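Tuesday, January 21, 2020
To: Mellard hardware list
Subject: Re: blue drive trays

> Do the trays in the old Dells need screws? I have up to 30 to
> go through before the Torres pickup.

Hi all! Some of them do, or at least mine did (my batch came from Flokis). What I'd check:

1. Look along the rails for screw heads before you start prying.

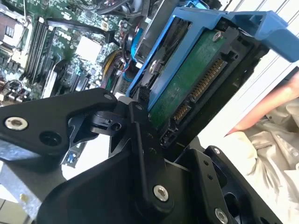
2. Mind the gold contacts when you set a drive down board side up. I put mine on a folded towel.

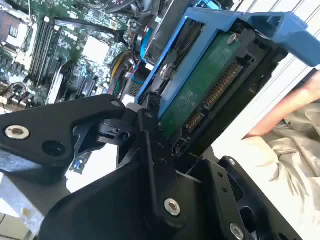

I'd also label each drive right away, because I once mixed up 2 of them and lost a whole evening to it (never again!).

3. Leave the other trays in the cage until you're ready for them. 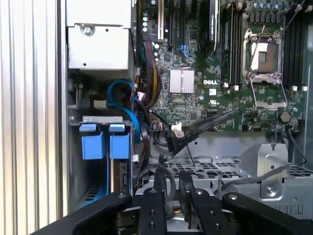
Spare screws

I've got a jar of 50 if anyone's short!

3 replies | 0 shares
Contact the list: Rurkard | Back to top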